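Skedex Wardrobe Set-up Guide
Section 3: Adding your first clothes

Now for the fun part! By this point you have an account and an empty wardrobe on the screen, and it's time to fill it. Start with coats and jackets. They are big and easy to find, and you'll see your wardrobe taking shape within minutes.

3.1 Hanging items

1. Tap Add, then Hanging.
2. Type a name you'd say out loud, such as "camel coat" or "school blazer".
3. Pick a main colour from the 27 in the chart. If you can't decide between two, choose the lighter one.
4. Choose where it lives: Rail, Cupboard or Hook.
5. Tap Save.
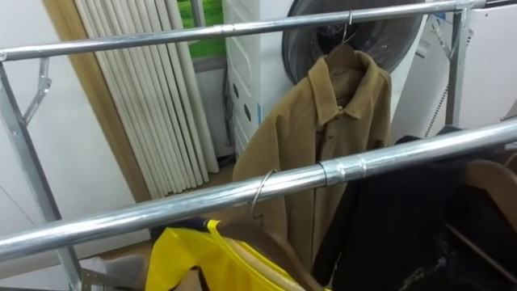
Give each rail its own name if you have more than one. "Hall" and "Spare room" work beautifully, and you can search by them later. A rail name can be changed at any time and every item on it moves across with it.

Note: a single wardrobe holds 500 items. Joining two wardrobes (see Section 6) takes you up to 1000, and that really is a lot of socks.

3.2 Scarves, belts and other long things

1. Tap Add, then Accessories.
2. Turn on Pattern and choose Stripe, Check, Spot or Other.
3. Add a second colour. Patterned items can have up to three.
4. Save, or tap Save and Add Another to keep going.

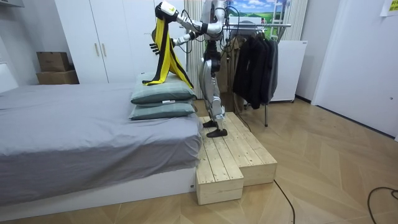

Yellow-and-black striped scarf, held up at the head of the bed.

Caution: don't close Skedex while the wheel is turning. If you see message 423, your wardrobe is open on another device. Close it there, wait for the wheel to stop, and tap Retry.

3.3 Bedding

Yes, bedding too! Plenty of people skip it and then come back for it in April, when the thick covers go away and the thin ones come out.

1. Tap Add, then Home.
2. Choose Sheet, Cover or Pillowcase.
3. Enter the bed size from the label.
4. If you own a matching set, tap Link and select the other pieces.
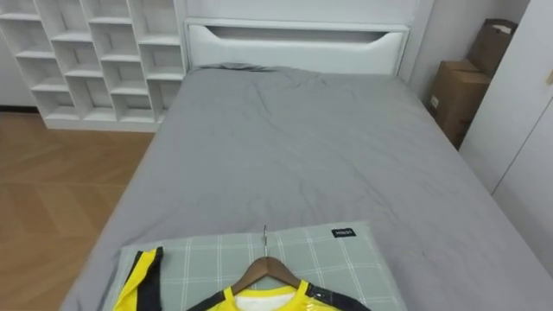 Linked pieces show up as one line in your list. Mark the set as In the Wash and every piece changes together, so you always know what's ready for the next change.

3.4 Sports kit

1. Tap Add, then Sport.
2. Enter the team or club, if there is one.
3. Under Care, choose the lowest heat shown on the label.
4. Set a reminder for the evening before you play.

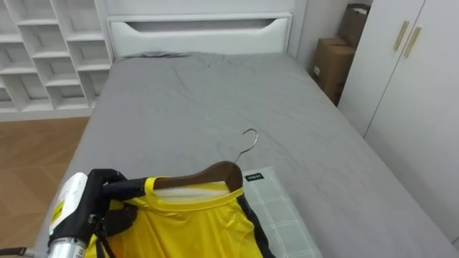
One reader wrote to tell us that she sets her reminder for 6 pm instead of the usual 8 pm, which leaves time for a wash if the kit is still in the bag, and she asked whether the app could remember that for every match. It can: open Reminders, hold down the time, and tap Use Always.

Next: Section 4, Sorting by season.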